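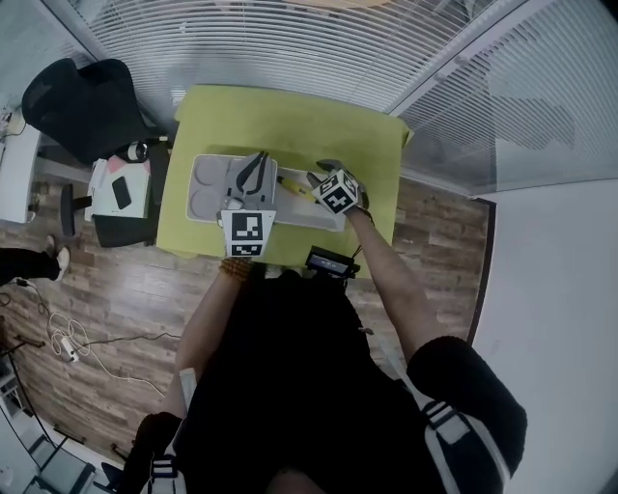
桌面收纳与小工具归位小项目报告

课程:生活空间设计实践
提交日期:11/01/2007

一、为什么选这个题目

先说老实话,我选这个题目是被逼的。八月份搬进新的工作间以后,我每次想拧个螺丝都要翻半天抽屉,翻到最后往往是拿一把尺寸不对的凑合用,拧花了好几颗。老师上课讲“先看自己每天在烦什么”,我第一反应就是这个。所以题目很快就定了:一张桌子,一个托盘,几样常用的小工具,看看怎么摆,手伸过去才最顺。

开题的时候我写得特别大,什么“个人工作环境整体优化”,被批了一句“太空”,退回来改。改完只剩下桌面这一块,连抽屉都不管了。现在回头看,幸亏改小了,不然我肯定做不完(光一个托盘就折腾了我好几个星期)。

二、准备的东西

桌子是工作间里原来就有的,面上铺了一块黄绿色的桌布。颜色是有点跳,刚铺上的时候我自己都嫌刺眼,可是用起来真香!深色的小零件掉在上面一眼就能看见,浅灰的东西放上去边缘也很清楚。之前我试过一块深蓝色的旧布,黑色螺丝掉上去跟隐身了一样,趴着找了好久,第二天就换掉了。

托盘是浅灰色的,长方形,四个角是圆的。左半边有三个圆形的凹槽,右半边是平的一块。我把它叫做Flurnis,没有什么特别的意思,就是写记录的时候总得有个名字,每次都写“那个灰色托盘”太累了。

工具方面,主角是一把黄柄的小螺丝刀,平时用得最多。另外还有镊子、一小截铅笔、卷尺、橡皮,外加一堆垫片和螺丝。这些轮流上场,不是每次都全部摆出来。

桌子左边是一把黑色的网背办公椅,椅子旁边有个白色小柜子。柜子本来想拿来放备用零件,后来变成了大家随手放东西的地方,手机啊盒子啊什么都往上搁。这个我后面还会讲到。

三、怎么做的

方法很土。我定了三种摆法,每种都用一段时间,边用边记。

第一种叫Gurnaleo摆法(名字是我和同组同学抽字母抽出来的,笑了一下午),把所有长条形的工具都平行放在托盘右边的平面上,柄朝自己,圆槽里只放小零件。看起来特别整齐,拍照很好看。

第二种叫Diltov摆法,就是完全按使用频率来,最常用的离手最近,不管形状不管方向。螺丝刀斜着放,柄朝右下,铅笔塞在旁边。

第三种没有起名字,就是“随便”。用完往哪儿一丢算哪儿,作为对照。说实话这一种我最有经验。

每次的任务都一样:站在桌子前面,先从圆槽里取一个小零件,放到平面上,再拿起螺丝刀做一个拧的动作,最后全部放回去。三种摆法加起来,我一共记了216次。记到后面手都酸了,中间有一次记录本还掉进了水桶,晾了一个晚上,字迹花了几行,好在能认出来。

预算方面老师给的上限是600元,最后花掉210元,大头是托盘和桌布,剩下的买了螺丝和几支笔。发票都贴在附录里了。

四、用下来的感觉

先说托盘。圆槽比我想的要好用!垫片放进去不会到处滑,手指顺着槽壁一带就捏起来了。可是三个圆槽分别放什么,我改了好几回。一开始按大小分,大中小,特别符合强迫症的审美,结果中号和小号我老是看错。后来改成按种类分,一个放螺丝,一个放垫片,还有一个空着,专门放“拆下来等会儿要装回去”的那颗。空着的那个反而成了我最离不开的一格,以前拆下来的螺丝都是随手搁桌上,一转身就没了。

再说螺丝刀的方向。Gurnaleo那种平行的摆法,工具都朝着一个方向,看着舒服,可是我的手是从侧面伸过去的,手腕总要多拧一下才能握住柄。斜着放就顺多了,手落下去差不多就是要用的姿势。这个发现让我挺得意的,后来跟同学讲,人家说做饭的人放锅铲早就是这样放的……好吧。

平的那一块区域也值得说一说。我原来以为工具放得越多越划算,把镊子、螺丝刀、卷尺、铅笔都堆上去,结果每拿一样都会碰到另外一样。后来减到2样,一把螺丝刀加一把镊子,其他的挪到托盘外面的桌布上,世界清净了。卷尺一天用不到一回,真的没有必要占着最好的位置。

“随便”这一种,前几次居然不慢,因为刚丢下的东西我还记得在哪儿。可是隔一顿饭回来就完全不行了,螺丝刀有一次在椅子垫子下面找到的。

五、桌子以外的问题

做着做着我发现,桌面收拾好了,周围反而显得更乱。最头疼的是线。左边地板上有一个白色的插线板,旁边盘着几圈白线,还有一根黑线沿着木纹地板一直往桌子这边走。我试过用魔术贴把它们捆起来,捆得很漂亮,可是第二天有人要挪插座,又全拆了。试过贴着墙走,线不够长。最后的办法是把白线尽量盘在桌子和椅子都碰不到的地方,黑线就那样了,走路的时候抬脚。

椅子也是。我做记录的时候基本都是站着的,椅子就被推到左边去了,时间一长它也变成了一个“架子”,谁手里有东西都往坐垫上放一下。我后来在本子上给自己写了一条规矩:椅子上不放东西。执行情况一般,主要是我自己不守。

白色小柜子的问题在于它的高度刚刚好,太顺手了。本来应该放备用零件的地方,被一个粉白相间的盒子占着,盒子上面还能再放手机。我想过在柜顶画线分区,像停车位那样,纸都剪好了,后来觉得有点过分,没贴。

六、和别人的做法比较

同组有一位同学做的是厨房台面,用的是叫Ketilsson的分格盒,格子是可以自己插隔板调大小的。我借来用了几天。优点是灵活,想多宽就多宽,缺点是格子深而且底是平的,小垫片贴在底上抠不起来。我的托盘虽然改不了格子,可是圆槽有弧度,抓小东西就是舒服。如果能把两样合在一起,左边是固定的圆槽,右边用隔板,那就太理想了。我画了一张草图,画得很丑,附在最后一页。

七、没做好的地方

主要是只有我一个人在试。我习惯怎么伸手,结果就偏向怎么伸手,左撇子的人用起来可能完全是另外一回事。还有就是我没有测时间,一开始觉得拿秒表太像体育课,后来想补也来不及了,所以“顺手不顺手”全靠我当时在本子上打的勾和叉。再来一次的话我会老老实实掐表。

光线也没有控制。傍晚的时候托盘的圆槽里会有阴影,看小零件费劲,那几次的叉特别多,我也说不清到底该怪摆法还是怪灯。

八、接下来

桌布和托盘会留着继续用,摆法就定Diltov那一种,空圆槽保留。下学期如果还能选同一门课,我想专门做线的问题,把插线板固定到桌子下面去,材料已经看好了,就是要先问问能不能在桌板上打孔。

附录:发票、记录本复印件、草图一张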